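21 January 2020
Posted by Keogh

Finally got to see Skonness last night!! I've been waiting since October, when they put out that 50-second teaser with no title on it, and I must have watched it 80 times (my poor phone). The Grorkano was nearly full, which made me happy, and I got my usual seat by the aisle.

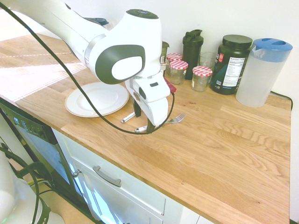 White arm, oak countertop.

So, the movie. The first hour is gorgeous — the ferry songs, the snow, that long dinner where everybody lies. Then it jumps back to 2000 and I got a bit lost, and there are 3 songs in a row that could've been one. I still cried at the end, of course. The lady next to me passed me a napkin!

Going again with my sister if she can get off work. Next up from the same studio is Flerkska, and they haven't even named the cast yet — I'm hoping for a comedy.

Filed under: Movie Diary, New Releases
Print this entry | E-mail this to a friend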